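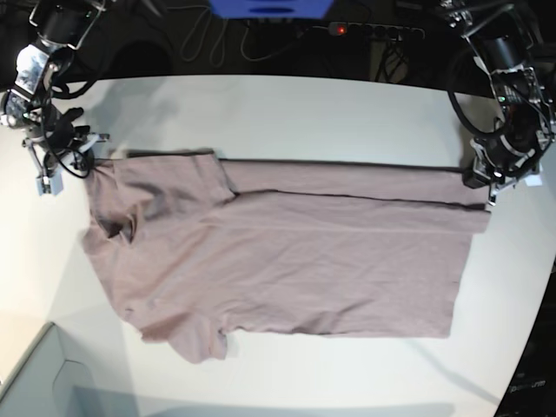 Home Projects Visit Reports Schedule Archive

Visit Report: Open Day at the Atinga Lab, Gostambridge
Student project, Automation in Everyday Work
September 2018
Reading time: 4 min

1. Why we went

Our project asks how close machines are to doing ordinary household work. Up to the visit, our research consisted of reading papers and watching videos, most of which had been sped up and set to piano music. The course requires at least one site visit, and the Atinga lab in Gostambridge holds an open day twice a year, so we signed up for it. The bus from Plarville takes 40 minutes if the driver is feeling generous. Ours was not.

We had three questions written down beforehand. How does the machine know what it is holding? What happens when it gets something wrong? And how much of the work is still done by a person standing just out of view? The third one was the one we cared about most, and also the one we were most nervous about asking.

2. The demonstration

The lab had several stations. We spent most of our time at the one called Alo, the project on handling clothes. Two arms work over a white table, with a T-shirt laid flat between them. The one we watched for longest was a dusty pink short-sleeved shirt, already partly folded, with a band of fabric doubled back along one side and one gripper down near the end of it. The collar was bunched up in the way collars always are. We found this comforting.

A member of the team talked while the arms worked. We were told that cloth is hard for a machine because it has no fixed shape. A box looks like a box from any side, but a shirt can look like nearly anything, including another shirt. Each grasp changes the whole problem. Our group had assumed the folding would be difficult and the picking up would be easy. The team has it the other way around, and said that finding one layer of fabric and leaving the one under it alone takes up a good part of their week.

The arms move slowly. A small crowd gathered and went very quiet, the way people do around a golfer. When a fold landed there was applause. When one slid off again there was more applause, so the arms can have learned very little from us.

3. What we asked

On how it knows what it is holding: cameras, plus a lot of earlier attempts. The project has recorded 2797 folds so far, and every one of them is kept, including the bad ones. We asked if we could see the worst. We were shown a still of something that looked like a napkin after a wedding.

On mistakes: the current version does not always notice them. It can carry on folding a shirt that is no longer in its grip, with great confidence. Two members of our group said they knew how that felt, having taken the January exam.

On hidden people: we got a straight answer, which we appreciated. Most of the recorded folds were done with a person steering the arms from a second pair of handles. The runs at the open day were a mix, and the team said before each one which kind it was. A person also lays out each shirt at the start and takes it away at the end. If you count that as doing the laundry, and we do, the machine is at present responsible for the middle bit.

4. Our own attempt

Visitors were allowed to try steering. Two of us did. The handles are lighter than they look, and your hands go where you want them to, but you can't feel the cloth at all. You squeeze and hope. One of us made a fold that the team called usable. The other made a sort of pink croissant and was thanked for contributing data.

This was the most useful part of the visit for the report. Reading about missing touch is one thing. Chasing a sleeve around a table in front of strangers taught us the same point faster – and with more witnesses.

5. What changes in our project

We had planned a chapter comparing robot and human folding by speed. We are dropping it. By hand, any of us wins easily, and a chart saying so would fill a page without telling anyone much. We will look at recovery instead: what a person does in the second after a fold goes wrong, and whether a machine could be shown to do the same. We have started filming ourselves folding laundry badly, for which no special training was needed.

We also want to go back for the next open day and ask about the lab's sock station, which was closed for repairs when we were there. The sign on it said only "socks: later."

Back to top
Contact: Project Office, Plarville
© 2018 Automation in Everyday Work student group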